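Six Weeks of Cooking for One

Tuesday, July 5, 2022
by Karlijn Van Damme

My sister moved out at the end of May, and it took me until the middle of June to stop buying groceries for two people. I threw away most of a cabbage, half a bag of potatoes that had started to sprout, and a whole tub of sour cream I don't even like. She was the one who liked it. After the cabbage I decided I should work out how to feed one person without wasting food or eating the same pot of chili until I hated it.

I have been writing down what I spent and what I ate, which is a habit from an old job. The first full week I kept track, I spent 68 dollars. Last week I spent 51. Some of that is luck, as I had a freezer with things in it, and I was invited out on Saturday. But most of the difference comes from a few changes, so I'll go through them.

The first change was the store. I used to go to Gunis, the big one out by the highway, because we had a car between us and the prices per pound are good there. The car went with my sister. Now I walk to Mertens, which is smaller and costs more for nearly everything, but they will sell you a single carrot. They will also cut a piece off a squash. I had been paying less per pound for food I ended up putting in the trash, and I didn't notice until there was only me to eat it.

Walking also puts a limit on things. I can carry two bags home up the hill if neither one has milk in it. With milk it's one bag and a bad shoulder. So I go twice a week and buy small, and I have stopped thinking of the refrigerator as a place to store food for later. What's in there now is what I'm going to eat by Friday.

The second change was recipes. Almost everything in my cookbooks serves four to six. People tell you to divide, and for soup that's fine, but a third of an egg is a nuisance and baking times don't divide at all. I tried a quarter batch of my mother's meatloaf in a small dish and it dried out well before I thought to look at it. I tried it again in a muffin tin and that was good. Four of them fit in the freezer in a sandwich bag. I eat one with mustard and whatever vegetable is around.

Rice I make in the full amount anyway. Cold rice is useful. The first night I have it plain under something, the next night I fry it with an egg and green onions, and if there is any left after that it goes in soup. Beans are the same. I soak a pound on Sunday and freeze most of them flat in bags, with some of the cooking water, so they can be broken up like a sheet of ice. I know canned beans exist. I buy those too, but I like how the house smells on Sunday.

Bread was harder. A loaf goes stale on me around the halfway point. I slice it now and freeze it the day I buy it, and toast from frozen. I resisted this for a long time because my grandmother thought frozen bread was a kind of failure. It toasts perfectly well. The one thing it won't do is make a decent soft sandwich, so for the first day I have sandwiches, and then I'm done with them until the next loaf.

I should say something about pans. I had a big stockpot, a 12-inch skillet, and a roasting pan, and I have not used the roasting pan once. What I use is an 8-inch skillet, a saucepan with a lid, and one small sheet pan that came with the toaster oven. The toaster oven is a Dinetti, secondhand, and the dial is off by a fair amount, so I keep a cheap thermometer inside it. It heats up before I've finished chopping and it doesn't make the apartment hot, and since the start of June that has mattered more than anything else on this list. I haven't turned on the real oven in weeks.

Next is the part I didn't plan for. Cooking turned out to be easy to fix compared to eating. For the first couple of weeks I ate standing up, out of the skillet, looking at my phone. I wasn't unhappy about it, but I would finish and not be able to say what I'd had, and then at nine I would be in the cupboard looking for crackers. My friend Lies Boersma has lived alone for a long time and I asked her about it. She told me to sit down and use a plate. She also said to have it somewhere away from the stove, so that you have to bring everything you want with you and then stay there.

So I sit at the table now. I put the phone in the other room. Sometimes I have the radio on and sometimes I read, and it takes me twice as long to eat, and I'm not hungry at nine. I bought one cloth napkin at the thrift store, dark green, and I wash it with the towels. I felt silly about that for one evening.

I have also thought a lot more about where things go in a kitchen than I ever did before. How far the counter is from the table, whether there's a chair you'd want to sit in, whether the place where you cook is also the place where the mail piles up. My own counter is narrow and the mail had taken over half of it. I moved the mail to a basket by the door and got back enough room for a cutting board and a bowl side by side. It cost nothing and I should have done it years ago.
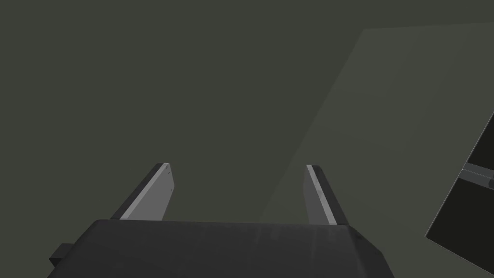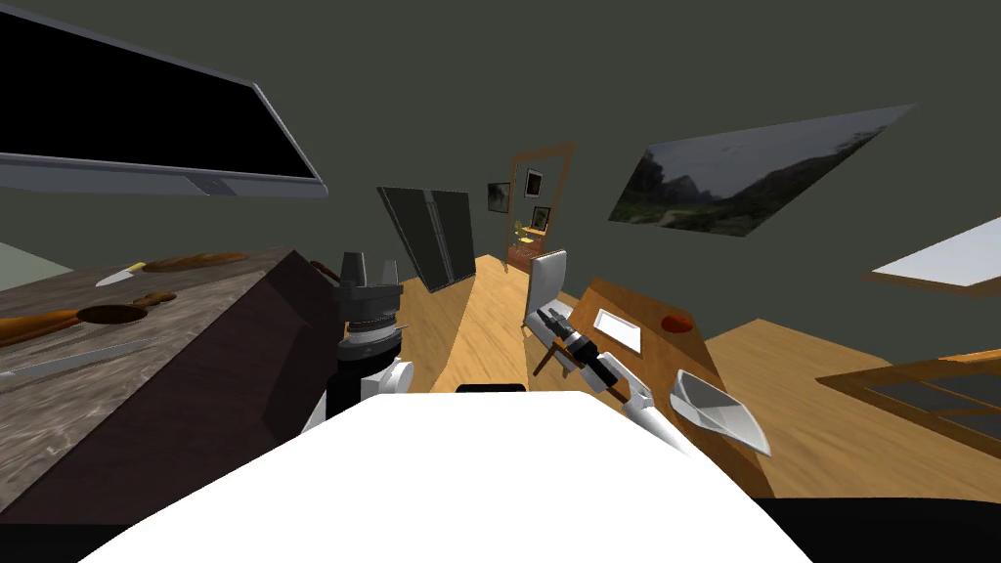 The last thing is company. Cooking for one all week means that when somebody does come over, I've forgotten how much food people eat. I had two friends over in June and made what looked to me like a mountain of pasta, and it was gone before I had sat down. We filled up on bread and cheese. I've since written the amount for three people on a card and taped it inside the cupboard door, next to the card that has the amount for one.

I've also started trading with my neighbor across the hall. She bakes, and can't finish a cake by herself any more than I can. I make soup, and there's a point where soup becomes too much soup. So on Mondays I leave a jar at her door and she leaves me something wrapped in foil. Last week it was a lemon loaf. I don't count that in my grocery spending, which is probably cheating.

Things I still haven't solved: celery, fresh herbs other than green onions, and buttermilk. If I buy parsley I use a few stems and the rest turns to slime in the drawer. I've tried the glass of water. I've tried the damp paper towel. I may try growing it on the windowsill, though the last plant I had there was a basil and it didn't see the end of the month.

I'm going to keep writing the numbers down through the summer and see if 51 was a fluke. Next time I'll put up the muffin tin meatloaf with proper measurements, as I've only been doing it by eye and two people have already asked.

Comments

Olorora
Celery freezes fine if you're only going to cook it. Chop it first and spread it on a tray so it doesn't clump. It's no good raw after that but in soup you won't know the difference.

Marjorie in the valley
I've been on my own nine years and I still buy too many potatoes. Buttermilk freezes too. I do it in an ice cube tray. It separates when it thaws, just stir it.

Karlijn Van Damme
Thank you both. I have an ice cube tray and no ice in it, so I'll try the buttermilk this weekend.

Dee
What temperature for the meatloaf in the muffin tin? My toaster oven runs hot and I burned the bottoms of everything last week.

Karlijn Van Damme
I've had mine at 350 by the thermometer, never mind what the dial says. Start checking them early. I'll have the real time for you when I write it up.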